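4.2 Household trial: sorting cutlery

The Wakis kit is sold as a complete way to gather training data for robot arms in ordinary homes. Skirkum, the seller, says that a new user can be recording useful demonstrations within one afternoon and that no robot is needed on site. We had doubts about both claims, and the cutlery task was chosen to test the first. The second is true only in a narrow sense. A robot is not needed to record, but without one the buyer has no means of finding out whether the recordings are any good.

Sessions took place in a home kitchen, with nothing cleared from the counters. Forks, spoons and chopsticks were to be picked up and placed in a plastic container on the table. Two grippers were used, one in each hand (Figure 4).
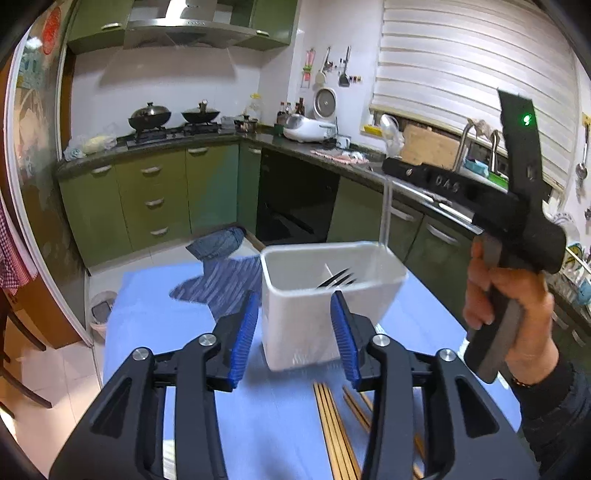
Figure 4. Cutlery task seen from one hand-held gripper, jaws open toward the container. The second gripper is at right.

We recorded 343 attempts. After review we kept 200 and dropped the rest. The most common fault was lost tracking when the hands crossed, and the kit's own software flagged only 16 of these cases. The others were found by watching the recordings one at a time, a cost that the product sheet leaves out. A buyer who trusted the automatic check would have trained on many clips in which the recorded hand position jumps between one moment and the next.

Thin objects were a harder case than we had planned for. The ribbed finger pads hold a handle well once it is between them, but a chopstick lying flat against its neighbors has to be teased loose first, and our two operators did this in different ways. One pushed the bundle apart with a closed gripper. The other pinched at the ends. The kit offers no field for noting the method used, so we kept a separate sheet.

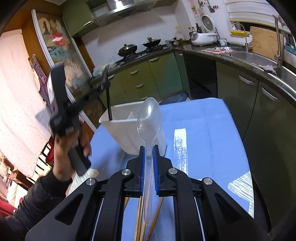 Clear plastic brings its own trouble. The vendor's object labels, supplied as an add-on, missed transparent spoons often enough that we stopped using them for this task and labeled by hand. We asked Skirkum whether the labels had been tested on clear objects and were told that an update was planned for May. We can't judge an update we haven't seen.

None of this makes the kit useless. The grippers are comfortable to work with and the jaw-width readings were steady throughout. Our complaint is with the word "complete" — it covers the part of the job that was already easy. Section 4.3 repeats the trial at Josholm with operators who had no prior training.

Comments (3)

Serena Leone
Were the dropped attempts spread evenly over both operators? If most came from one person, that's a training problem and the kit is off the hook.

Man-lok Tai
@Serena Leone 102 of the retained attempts came from the first operator, so it was close to even. Will add the split to the table.

kirmizi_lab
Same tracking fault in our unit. Support told us to move our hands more slowly.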